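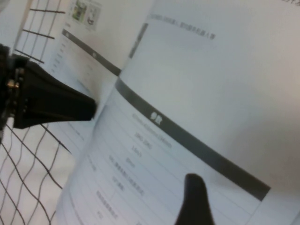
Paper from the Workroom: Manuals, Leaflets and Booklets

Welcome to our small gallery. My name is Larasati Saragih, and together with Tùng Lò I keep the paper shelf at the Tarnumdale workroom. On this shelf we put every printed booklet which comes to us with a tool, a device or a kit. People in the building borrow them, read them at the long table, and (mostly) bring them back.

We started the shelf in July, when Hawi Workneh was looking for a leaflet for three evenings and it was in the recycling. After that we agreed that no manual goes out of the house before it has been on the shelf for 2 years.

The gallery grows slowly. I write the lines under the pictures and Tùng corrects my technical words. At present only the first entry is ready, the others are still waiting for their text.

Booklet with specification page, in Chinese

The heading in white on the dark gray band reads like 参数, "parameters". It is the page which everybody opens first. Under the band comes the table with thin gray lines, and in it are numbers with units and short phrases. One entry looks like "1.5kg", another one like "180-200". The small print is blurry, so please take the paper booklet for any value that you need for your work. Higher on the page there is one line of small text, where I think I can read 机器人, "robot".

Language: Chinese. Tùng has made a translation of the table on two sheets and they are folded inside the back cover. Please do not take them out, we have no copy yet.

Where to find it: shelf 6, gray box, between the Prilik leaflets and the big folder from Trallport.

Coming to the gallery next

Prilik leaflets. Very thin paper, folded many times. Hrefna Mikkelsen has flattened them under the dictionary and they are much better now.

Trallport folder. It has more than 2000 pages, so we will show only the cover and the list of contents. Achilleas Kalogeropoulos is making the list by hand and he has arrived at the letter M.

Grímsdóttir sewing guide. The first chapter is missing. If you have the same guide at home, we would like to copy these pages from you.

How to borrow

Write your name and the title in the green notebook beside the shelf. You can keep a booklet for 3 weeks. When you need more time, write a new line in the notebook, it is not necessary to ask us.

Please do not bend the page corners. There are paper strips in the cup next to the notebook, and you can write on them with pencil. If a page is already loose when you take the booklet, put a strip at this place and Hrefna will glue it.

New booklets can be left in the tray by the door after 6 in the evening.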